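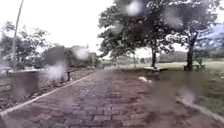 Open Day at the Jusholm Grounds

Visited 3 September 2023

The grounds at Jusholm open to the public every day as a walking route, but the yard, the workshop and the old kiln house are shut except on the open day. I went mainly for the paving. I have been planning a brick path at home for two years and wanted to look at a large one with some age on it, and to ask questions of people who look after it.

Getting there

The bus from town stops at the lower gate. There is a parking field at the upper gate, which was soft in places, and cars were being sent to the far side by mid-morning. I would take the bus again. The stop has a shelter but no timetable inside it, so look up the return times before leaving home. From the lower gate it is a few minutes on foot to the start of the main walk.

Admission was free. A folded map was handed out at a table by the gate, with the demonstration times on the back. The map is good on the buildings and poor on the paths. Two of the side paths it shows have been closed and grassed over, and one that exists is missing.

The main walk

The main walk is a wide, straight brick path with a pale concrete curb on each side. The bricks are small and rectangular, set in rows, and the color runs between reddish brown and a grayish purple. From a distance it all reads as one brown. Up close the two shades are mixed without any pattern that I could find, and the guide on the paving tour said none was intended. The bricks came in two batches from Todska and were laid as they came off the pallets.

The surface is uneven. It isn't bad enough to trip on if you are paying attention, but a stroller with small wheels would rattle. I looked at how the curbs have held, as this was one of the things I had come to find out. The guide said the curbs were set first, in concrete, and the bricks were brought up to them afterward on a bed of sand. Where the sand has washed out, the bricks have gone down and the curb has stayed put. I was told to expect this at home too if I use rigid edging over a soft bed, and to compact in thin layers.

On the right, going up, there is grass beyond the curb. On the left there is a strip of dark soil and gravel, then a low wall with a pale top. I asked about the gravel strip. It used to be a flower border and did badly. The gravel was put down so that water coming off the paving would have somewhere to go, and it has been left rough on purpose. Weeds come up in it and get pulled twice a year, once in spring and once before the leaves come down.

The paving tour

The tour was limited to 20 people, and names were taken at the gate table. It lasted longer than the map said. We walked the main route first and then went into the yard, where a section of path had been taken up for repair and the layers could be seen from the side.

The bottom layer was crushed stone. On top of that was coarse sand, and on top of that the bricks. There was a sheet of fabric between the stone and the sand in the newer part and none in the older part. In the older part the sand had worked down into the stone, and you could see with your own eyes that the bed was thinner. The guide scraped some out with a trowel and passed it around.

These points came up on the tour, in the order I wrote them down:

The joints are filled with dry sand brushed in with a stiff broom. It is done again every year in dry weather. Damp sand sticks in the top of the joint and leaves a gap underneath.

Moss is scraped out of the joints with a hooked blade. They stopped using a pressure washer after it emptied the joints along one stretch and the bricks began to rock.

Bricks are lifted with two flat bars, one at each end. The first brick in any repair nearly always breaks, so they start with one that is already chipped.

The broken ones are kept and cut down for use along the curbs, where a full brick often doesn't fit.

Salt is not used in winter. Grit is spread by hand in December and swept up when the weather improves. The guide said the sweeping takes more time than the spreading.

Somebody asked about cost. The guide did not give a price for the whole path but said that the last repair used 300 bricks, of which 200 were lifted, cleaned and put back, and the remainder came out of storage. The labor was in cleaning the old ones. New bricks in the same size can still be had, but the color is flatter and a patch shows for years.

We were each allowed to lay a short row in a practice frame in the yard. It looks easy and it's slow. My row was straight until the middle and then drifted. The person who checked it took a string line out of a bucket and handed it to me without comment. With the string it went much better, and I will be buying one.

The kiln house

The kiln house is a low building behind the yard. The kiln hasn't been fired in a long time and is mostly of interest for the brickwork of the arch. You can put your head in but not go inside. There was a display of molds and hand tools on trestles, with typed labels. The labels were clear and short, and gave the name of each tool and what it was for. Some of the molds had been repaired with strips of tin.

I spent a while looking at a shelf of test bricks, each stamped with a small number on one end. They show the range of color from one load of material fired in different parts of the kiln. The darkest ones came from nearest the fire and were slightly shrunken. A sheet on the wall explained which were sold as good and which were used for the insides of walls.

The light in this building is poor. If you want to read everything, go before noon, when the doors are on the bright side.

Muriithi plant sale

Muriithi had tables of plants outside the kiln house. Most were perennials in small pots, with a few shrubs in larger ones. I bought two creeping thymes to try between pavers and a fern for a shaded corner. They were healthy and well rooted. Prices were written on sticks in each tray, which saved asking.

The person at the table said that thyme would cope with light foot traffic but would sulk if the joints stayed wet all winter. Mine may stay wet, so I am going to put it at the top end of the path and see how it does. There was a printed sheet on edging plants, free to take. It has planting distances on it and I have found it useful already.

Food

Lunch was from Amar, which had the small hall by the upper gate. The menu was short: lentil soup, flatbread, a rice dish and two kinds of cake. The soup came in a proper bowl and was hot all the way through. The line went out the door at noon and was gone an hour later, so it pays to eat late. Seating is on benches at long tables. Outside there are more benches along the wall, but they had not been wiped down after the morning's rain and most people stayed in.

Tea was from an urn and was weak. Water was free from a jug.

Walking back

I went back down the main walk in the afternoon to see it again with the tour in mind. Having been told about the sunken bed, I could find the places by feel underfoot before I could see them. The rows close to you are easy to follow brick by brick, and further along they run together. I checked several of the joints with a key. In the better stretches it went in a little way and stopped at firm sand. In the worst place it went in to the full length of the blade.

I also looked at the curbs again. They are narrow for a path of this width, and I had assumed I would need something heavier at home. Mine will be 25 feet long and a good deal narrower, so I am going to use the same sort of thing in a smaller section.

There are trees on the left of the walk, on the same side as the wall. The guide had said roots were a problem further up, where one of the closed side paths used to run. The bricks from it were lifted and are the ones now kept in storage for repairs.

Practical notes

Wear shoes with a flat sole. Heels would catch in the open joints.

Toilets are at the upper gate only.

Dogs are allowed on the walk and on the grass but not in the yard or the kiln house. There is a rail to tie them to outside the yard, with a water bowl.

The yard is loose stone underfoot and hard going with wheels. The gate staff will open the service entrance on request, which gives a smoother way in to the demonstrations.

Sign up for the paving tour as soon as you arrive. The afternoon one was full before I had finished unfolding the map, and I only got onto the morning one by a single place.

Bring cash for the plants. The hall takes cards.

What I am changing in my own plan

I had meant to lay straight onto sand over the existing soil. I am now going to dig deeper and put in crushed stone with fabric over it. I'm also going to order extra bricks at the start and store them outdoors under a cover that lets the weather in at the sides, so that they age somewhat along with the path. Todska had a sample board in the yard and I have written down the two colors I liked. Both are in the brown range. Delivery is by the pallet, and I still need to find out if their truck can get down my lane.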